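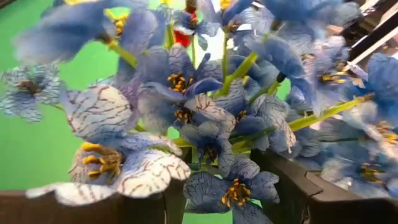

蓝色仿真罂粟花束,花瓣从近白到矢车菊蓝

# 蓝色仿真罂粟的整理、扎束与清洁

更新:2/27/22

适用于布面花瓣、细茎的仿真罂粟类花材。玫瑰、绣球一类花头厚实的也可以参考,但整形那一步不同,另见玫瑰页。

## 材料

- 仿真罂粟花,蓝紫色系,21 枝
- 花艺胶带,绿色,宽度不限
- 细铁丝或棉绳
- 斜口钳(普通剪刀剪不动茎里的铁丝)
- 软毛刷一把,化妆刷也行
- 挂烫机或能出蒸汽的水壶
- 窄口花瓶,高 27 厘米

我用的花是 Cuvitz 的散枝,分三次买的,颜色略有出入。Ollix 的同类花茎稍硬,弯折时要多用点力,其他步骤一样。全部材料加花瓶花了 357 元,花瓶占了一多半。家里有现成的瓶子可以不买。

## 第一步:分色

拆开包装,把花平铺在桌上,按深浅分成三堆:

1. 浅色:近白、淡紫
2. 中色:长春花蓝
3. 深色:矢车菊蓝

分色要在自然光下做。暖光灯下淡紫和近白很难分开,我第一次就是晚上分的,第二天早上重来了一遍。

花瓣上带深色脉纹的单独挑出来。这种花近看很耐看,应该放在花束外侧、朝向人的一面,塞到中间就浪费了。

## 第二步:整形

仿真罂粟的花瓣本来就是皱的,不要熨平。要处理的是运输时压出来的折痕,也就是横穿整片花瓣的那种硬线。

做法:

1. 蒸汽距花瓣一掌远,吹三秒,移开。
2. 趁花瓣软,用拇指和食指从花心往外捋一次。
3. 捏住花瓣边缘轻轻拧一下,再松手,边缘会恢复波浪。
4. 花头朝上放置,晾凉再碰。

蒸汽不要对着花心。花蕊多半是胶粘的,胶受热会软,花蕊歪了以后很难扶正。已经歪了的,等它凉透,用牙签蘸一点白胶补在根部。

黄色花蕊是这种花最亮的地方,整形时把最上面的几片花瓣往外拨开,让花蕊露出来。每枝开合程度不要一样:几枝全开,几枝半开,留几枝侧着的。全部开成一个样子会显得假。

花瓣边缘有毛边或小裂口的,不用修剪。真的罂粟花瓣也薄,也会裂。线头长的剪掉即可。

## 第三步:弯茎

罂粟的茎在花头下方通常有一点弧度。双手拇指抵住花头下方,慢慢往外推,弯出一个缓弧。不要折出死角,绿色外皮会发白,再也盖不住。

弯的方向分开:一部分朝左,一部分朝右,剩下的保持直立,放中间。

## 第四步:扎束

1. 取三枝深色花做中心,花头高低错开,茎在手里交叉成一个点。
2. 沿同一方向加入中色花,每加一枝,花束转一点角度。
3. 最后加浅色花。最大、脉纹最清楚的一朵放在正面偏低的位置,让最下面的花瓣自然垂下来。
4. 从正面、侧面各看一次,有空洞的地方把邻近的花头拉高一点补上。
5. 在交叉点用铁丝绕几圈,拧紧,铁丝头压平,再缠绿色胶带。

花艺胶带要边拉边缠,拉长以后才有粘性。第一次用的人常以为买到了不粘的,其实是没拉开。

扎点的位置决定花束松紧。扎得高,花头挤在一起,显得饱满;扎得低,花头散开,能看到茎。罂粟两种都可以,我习惯扎得高一些,花瓣互相叠着,颜色的过渡比较好看。

## 第五步:剪茎入瓶

先不要剪。把花束举在瓶子旁边,花头最低处与瓶口齐平,在瓶底对应的位置做记号,再从记号往上一点下钳。宁可先留长,放进去试过再剪第二次。

剪下来的茎头带铁丝,锋利,用纸包好再扔。

瓶底可以放一层小石子压重。仿真花不吃水,瓶子是空的,头重脚轻容易倒。我用的是 Jireš 的陶瓶,底厚,没有放石子;玻璃瓶建议放。

## 背景和摆放

蓝紫色在白墙前偏冷,在木色柜子前偏灰。我试下来最好的是绿色,鲜绿比墨绿更能把浅色那几朵衬出来。没有绿墙的话,在后面立一块绿色卡纸或布也行,拍照时尤其有用。

不要放在朝南的窗台。Flestham 那边的房子光照强,同一批花放了一个夏天,朝窗的一侧褪成了灰白,背窗的一侧还是原色,只好把整束转过来放。

## 清洁

日常每两周用软毛刷扫一次,从花心往外扫,花蕊之间用刷尖挑。

灰积得厚时:

- 吹风机开冷风、最小档,隔一臂远吹。
- 仍有灰的花瓣用微湿的棉布按一下,不要擦。
- 不要整枝泡水。深色花瓣可能掉色,染到旁边的浅色花上。

没把握是否掉色的,先用湿棉签在背面不显眼处按一下,棉签干净再继续。

## 收纳

换季不摆时,不必拆束。找一个比花头宽的纸箱,箱底垫薄纸,花束横放,花瓣之间也塞几团薄纸撑着。箱子上不要压东西。塑料袋不透气,南方梅雨天容易发霉,不建议用。

再拿出来时花瓣会有些塌,按第二步用蒸汽重新整理一遍。

## 常见问题

**花头掉了怎么办?**
多数花头是插在茎上的,点一滴热熔胶插回去,扶住等胶硬。

**花束总往一边倒。**
弯茎的花都加在同一侧了。拆开胶带,抽出两三枝换到对面。

**可以和真花混插吗?**
可以,但真花需要水,仿真花的茎要用胶带把切口封好,不然里面的铁丝会生锈,把水染黄。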